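About Drillis

We are a small company that records examples for learning robots.
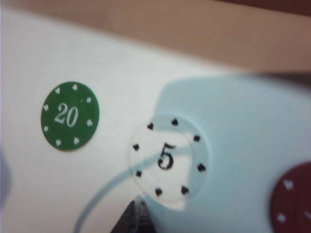 Our customers build the robots and the software. They come to us when they have a system that must learn to pick up, turn, stack or sort small things, and they do not have enough examples to teach it. An operator guides the arm by hand through the whole task, and the computer saves the views from the cameras and the movement of the joints. One such recording we call an episode. When we deliver a set, it contains many episodes of the same task, each of them a little different from the others.

How we started

Drillis was started by Lionel Leclerc and Hugo Lacroix in a rented room behind a print shop. Lionel was repairing packaging machines before, and Hugo was teaching evening classes in electronics. Their first order was for bottle caps. They recorded 92 episodes, and the customer sent back most of them because the light was always the same. It was a hard lesson for us, but a fair one. Since then we change the lamp, the table cover and the starting position according to a written plan, and the plan goes to the customer together with the data.

Today we are 28 people, in two shifts. The early shift begins at 6:30 in the morning.

What we record

Most of our work is with flat and small objects: coins, washers, buttons, game pieces, poker chips. They look easy, but a flat object lying on a flat table gives the fingers very little to hold. Transparent objects are difficult in another way, as the camera sees mostly what is behind them. For this reason many customers ask for clear and colored pieces together in the same set.

Our biggest set until now is called Kuson. It has 2,135 recorded episodes, and 1,917 of them were accepted after review. The rest we keep also, in a separate folder with a note on each about what went wrong. Some customers want the mistakes more than the good ones, and we deliver them on request.

How we check the work

Every episode is watched from beginning to end by a person who did not record it. This person looks if the object is visible at the moment of grasping, if the description in words agrees with the movement, and if the cameras are running at the same time. For this we use Sternine, a viewing program that we wrote ourselves. It is not beautiful, but it is fast, and our reviewers have asked us many times not to change the keys.

We do not repair episodes afterwards. If a part is missing, we record it again.

Working with us

New operators train for three weeks before their recordings are used in any set. Previous experience with robots is not necessary. Patience and quiet hands are more useful, and we have good operators who came from sewing, from dental laboratories and from kitchens.

If you have a task in mind, please write to us with a short description of the objects and the type of gripper. You may also send us the objects in a box. We make a small trial set first, and you can decide after seeing it. Visitors are welcome in our building at Lecomte Yard in the afternoon, please ring at the side door.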